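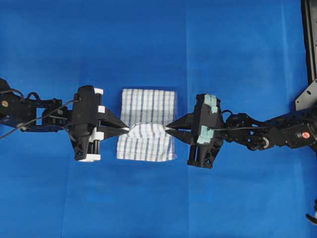 Can a two-armed machine do the household folding yet?

It can do a good share of the flat stuff, at its own pace, if you hand it one piece at a time. Dish towels, napkins and pillowcases are well within reach. Shirts come out fine on some tries and as a lump on others, and fitted sheets are still your job. Even so, a towel folded with no hands on it is a wonderful thing to have going in your kitchen!

Section 4. Your first towel with Undow

Start with a checked or striped dish towel. The Undow software follows the lines in the weave to find out which way the cloth runs, and plain white is much harder for it.

1. Clear the work surface and smooth the cover. Small ripples are fine.

2. Lay one towel near the middle, within easy reach of both arms.

3. Open the Pidstead panel and choose Flat Cloth, then Half Fold.

4. Set the speed to 20 percent. You can raise it later, up to 56 for thin cotton.

5. Press Start and step back. The jaws take the towel from opposite sides, lift, and carry the fold over.

6. Wait for the arms to return to rest before you pick up the towel.

Note: A crooked fold is normal on the first few tries. Shake the towel out, lay it down again and repeat step 5. If you get four bad folds in a row, run Grip Check from the Mustonen controller menu.

Caution: Keep fingers, sleeves and hair away from the jaws while the arms are moving. To stop a fold partway, use Pause – pulling on the towel can strain the wrist joints.

Caution: Do not use damp cloth. It sticks to itself, and the jaws may pick up two layers where you wanted one.

When towels are coming out square, go on to Section 5, Napkins and Pillowcases.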